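4. Setting up an autograph session

This section covers the creation of a signing session in Rikisach Event Desk. Complete section 3 (Guest records) first. A session cannot be saved without at least one guest record attached.

4.1 Creating the session

1. Log in with an organizer account. Floor accounts can view sessions but cannot create them.
2. Open Program, then Sessions, then New.
3. Select Autograph from the Type list. The Panel and Photo Op types use a different queue and are covered in section 5.
4. Enter the guest name exactly as it should appear on the printed ticket. Stage names and legal names are held in separate fields - only the stage name is printed.
5. Enter the start time, end time and table number.
6. Press Save. The session appears in gray until it is published.

Note: Table numbers run from 1 to 75. To use a higher number, raise the limit under Venue, then Floor Plan.

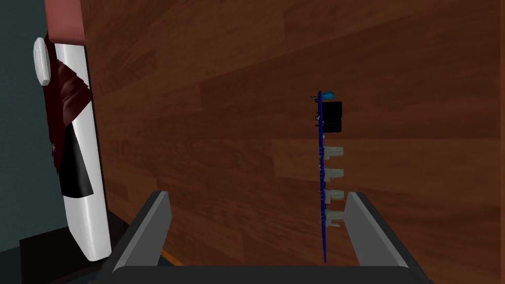

4.2 Setting the ticket limit

1. Open the saved session and select the Tickets tab.
2. Enter the total number of tickets. The default is 242.
3. Enter the number held back for VIP pass holders. This figure is taken out of the total, not added to it.
4. Choose a release method: All at Once or Timed. Timed release needs a start time for each batch, up to a maximum of 11 batches.
5. Press Apply.

Caution: Lowering the total after tickets have gone on sale does not cancel tickets already sold. The session will show as oversold until refunds are issued by hand from the Orders page.

4.3 Item rules

Each guest can have a list of items they will and will not sign. The list is shown to the buyer before payment.

1. Select the Items tab.
2. Tick the permitted types: photo, poster, prop, costume piece, trading card, other.
3. If Other is ticked, type a short description. Blank descriptions are rejected.
4. Set a separate price for each type, or tick Single Price.

Note: Prices from an earlier event are copied across when a guest record is reused. Check them before publishing.

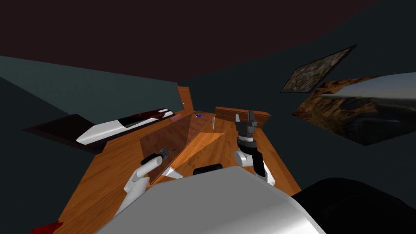 4.4 Printing the queue sheet

1. Select Print, then Queue Sheet.
2. Choose Fondis (one column) or Isah (two columns) as the layout. Isah leaves no space for personalization notes.
3. Set the number of names per page. With Fondis the maximum is 19.
4. Print one copy for the table and one for the line manager.

Caution: The sheet is fixed at the time of printing. Later sales and name changes appear only on a new copy.

Section 4 revised 16/03/2022, D. Yusuf.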